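Porta de armário de madeira que volta a abrir sozinha depois de fechada

publicado em Casa e Reparações, por tavola_norte

Boa noite a todos. Peço desculpa já pelo meu português, vivo cá há pouco tempo e ainda troco as palavras das ferragens. 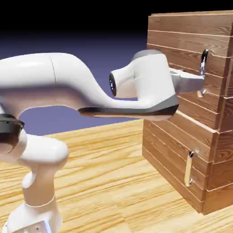

O meu problema é com um armário de madeira que comprei em segunda mão, da marca Sisay, modelo Clukau. A porta de cima fecha bem, eu oiço o clique, e passados alguns minutos ela está outra vez aberta, um dedo ou dois. A porta de baixo não faz isto. Já apertei os parafusos das dobradiças e ficou igual. O chão da sala não é muito direito, mas o armário não abana quando o empurro.

As dobradiças são daquelas que ficam por dentro, com uma peça redonda metida na porta. O fecho é um íman pequeno no lado de dentro e uma chapinha de metal na porta. Tenho 2 perguntas: devo mudar o íman ou devo mexer nas dobradiças? E se for nas dobradiças, qual dos parafusos é que se roda? Há três e eu tenho medo de estragar.

O armário está na sala desde outubro e no princípio não fazia isto, só começou quando ligámos o aquecimento. Não sei se tem relação.

Obrigado desde já pela paciência.

pruston_oficina
membro com 3.756 mensagens

Tem relação, sim. A madeira perde humidade com o aquecimento e a porta empena um bocadinho. Basta um milímetro para o íman deixar de encostar à chapa em toda a superfície, e depois qualquer vibração do soalho a solta.

Antes de gastar dinheiro, faça um teste. Ponha um pouco de batom ou de giz na chapinha, feche a porta e abra outra vez. Se a marca no íman aparecer só num canto, o problema é de alinhamento e um íman mais forte ajuda pouco.

Sobre os parafusos, nas dobradiças de caneco normais é assim:

O da frente, mais perto da porta, move a porta para a esquerda ou para a direita.
O de trás, mais fundo no armário, aproxima ou afasta a porta da caixa. É este que lhe interessa.
Os da base, presos ao lateral, servem para subir ou descer.

Nalgumas dobradiças o parafuso de trás tem de ser desapertado, puxa-se a porta com a mão e aperta-se de novo. Noutras roda-se e a porta anda sozinha. Meia volta de cada vez, e a mesma coisa em cima e em baixo, senão a porta fica torcida. Use chave manual – com aparafusadora é fácil moer a cabeça do parafuso.

Se ficar encostada de um lado e levantada do outro, é empeno. Aí aconselho um segundo íman no canto que levanta.

lili.prasthorpe

eu tinha o mesmo e colei um feltro, ficou bom. mas era uma porta de cozinha não sei se dá

marceneira_de_domingo
membro com 23 mensagens

Concordo com a explicação dos parafusos e só acrescento o nivelamento. Um armário pode não abanar e mesmo assim estar inclinado para a frente, e nesse caso a porta quer abrir por causa do próprio peso. Ponha um nível em cima, no sentido da profundidade. Se a bolha fugir para trás, meta um calço fino debaixo dos pés da frente até ficar ao centro.

O feltro, com todo o respeito, no seu caso pode piorar. Se for colado ao pé do íman, afasta a porta da chapa.

tavola_norte

Muito obrigado às três pessoas. Fiz primeiro o teste com giz e a marca ficou só no canto de baixo do íman. Depois pus o nível e a bolha fugia para trás, portanto eram as duas coisas. Já meti um calço de cartão duro à frente e amanhã de manhã, com luz, trato do parafuso de trás – meia volta, como foi dito. O cartão é provisório, vou procurar uns calços de plástico.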